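Workshop corner: the curtain machine gets its fingers

I promised in February that I'd write something once the gripper was holding cloth without chewing it, and then February went by, and so did a fair bit of spring. Sorry about that! But we do have news, and most of it is good.

For anyone who joined the workshop recently, the Mevitz is the arm at the far end by the window, the one with its own table. Müzeyyen Uçar and I have been at it on and off since the winter. The idea was never very grand. She takes in curtains and sews things from old ones, and she gets through a mountain of fabric that has to be picked up, spread out, sorted and put down again somewhere else. I like motors. So we thought we'd see if an arm could do the boring half.

Picking up a box is easy. Picking up cloth is horrible. It has no edges to speak of once it's in a heap, it slides off whatever it's lying on, and the thin stuff goes straight between the fingers as though they weren't there. Our first set of fingers were bare metal and they were fine for towels and hopeless for anything you could see daylight through. I tried squeezing harder, which left a mark on one of Müzeyyen's good panels, and I was not popular.

The answer (for now, anyway) is a pair of fingers that close flat along their whole length, with the motor turned right down. I've capped the closing force at 200 on the controller's own scale, and I couldn't tell you what that is in proper units because the Clutard board doesn't say and the manual is no help. It was set to 682 when I started, so you can see why the panel suffered. I also slowed the last bit of the closing movement to a crawl. It looks a bit silly, like somebody picking up a sleeping cat, but it does mean the cloth isn't shoved out of the way before the fingers get to it.

We've been practising on mixed piles, with sheer curtain in among thicker bits and whatever else is on the table. I wanted it messy from the start. Every tidy test I've ever set up has made me feel clever for an evening and then fallen apart the moment a real heap of stuff went in.

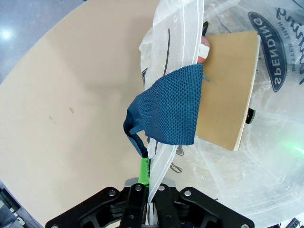 Şükran Yalçınkaya wrote in after the last update to say that we were making life hard for ourselves, and that anyone who handles sheers for a living would take them by the hem, where there's a double layer and something to get hold of. She also reckoned we should stop worrying about heavier pieces sitting on top, as a slow steady pull will sort most of those out and a quick one will drag the lot on to the floor.

She's right about the hem, and I'm a bit cross that I didn't think of it. The trouble is finding it. Müzeyyen can run a hem through her fingers with her eyes shut, while the arm only has its little camera to go on, and white on pale tabletop is about the worst thing you could ask it to look at. I've been wondering about a darker cloth over the table, or a lamp set low at one side so that the hem throws a bit of shadow. If you've got an old desk lamp with a bendy neck that you don't want, please leave it on my shelf.

On the slow pull, I've now put that in as a proper setting. The arm lifts a little, waits, then lifts a little more. Kayode Adeyemi helped me with the waiting part, as my version waited for ever if it lost count of where it was. His is 9 lines long and mine was a good deal longer, so we're using his.

Still to do: the cable at the wrist catches when the arm turns all the way round, and I want it clipped down properly before it pulls itself out. The emergency stop needs moving to the front of the bench, where you can reach it without leaning across. And I'd like a second pair of fingers printed, in something softer, so that we can swap and compare. Defne Özkan has offered some time on her printer, and I've said yes before she could change her mind.

If you fancy having a go, come and find us by the window. Bring fabric, the more awkward the better – slippery linings, net, old scarves, that sort of thing. Please no sequins until the softer fingers are on. And if you use the arm when we aren't there, write down the force setting in the blue notebook before you change it, then put it back to 200 when you've finished.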